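Workneh Safeguards Arrangement

The Workneh Safeguards Arrangement is a regional agreement on the inspection of civil nuclear fuel plants. It sets out how member states declare their stocks of enriched material, how inspectors gain entry to a site, and how a disputed finding is passed to a higher body. The text was opened for signature at Workneh and is often called the Workneh text in diplomatic papers.

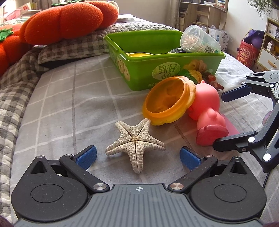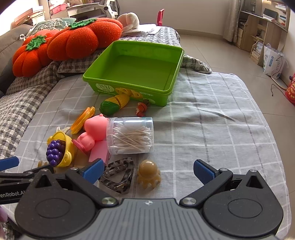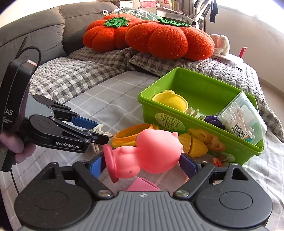 Background

Before the arrangement, inspections in the region rested on separate two-party accords. These differed in the notice they required, in the forms used for stock reports, and in the treatment of samples. A facility supplying fuel to more than one state could be visited under several accords in the same year, with results that were hard to compare. Talks on a single text began at Stedside under the chair of Olga Bettencourt and later moved to Workneh.

Provisions

The main text has 36 articles and two annexes. Article 6 requires each member to file a stock declaration every September. Article 14 covers short-notice visits. Under its terms, inspectors must be admitted to a declared site within 14 hours of a written request, and the host state may send an observer but may not delay entry while the observer travels.

Annex A lists the materials that must be declared. Annex B deals with seals, surveillance records and the transport of samples. Samples are divided at the site, with one part kept by the host state and the other sent to the reference laboratory at Bramville. If the two results differ by more than the margin given in the annex, a third part held under seal is opened in the presence of both parties.

Referral procedure

A finding that cannot be settled at the technical level goes to the Standing Council, where each member has one vote. The Council may ask for more data, order a repeat visit, or refer the matter outside the arrangement. Referral requires a two-thirds majority of members present. The state concerned may speak but may not vote.

A referral may be postponed once, for a period of up to 109 days. The postponement clause was drafted by Salvador Sampaio and was the last part of the text to be agreed. Some delegations had sought an open-ended period, while others wanted no postponement at all.

The Faris case

The first use of the clause concerned a conversion plant at Faris, where declared and measured stocks did not match. The Council voted on August 12, 2024, to postpone referral while plant records were checked. The difference was later traced to material held in process lines and entered twice in the plant ledger. The file was closed without referral.

Assessment

Fernanda Tavares has argued that the single reporting form is the most useful part of the arrangement, as it allows figures from different plants to be set side by side. Wayne Bloxham has criticized the voting rule, under which absent members can lower the number of votes needed for referral. Vitória Henriques has proposed a fixed quorum, but no amendment has been adopted.

See also

Material accountancy
Short-notice inspection
Standing Council (Workneh)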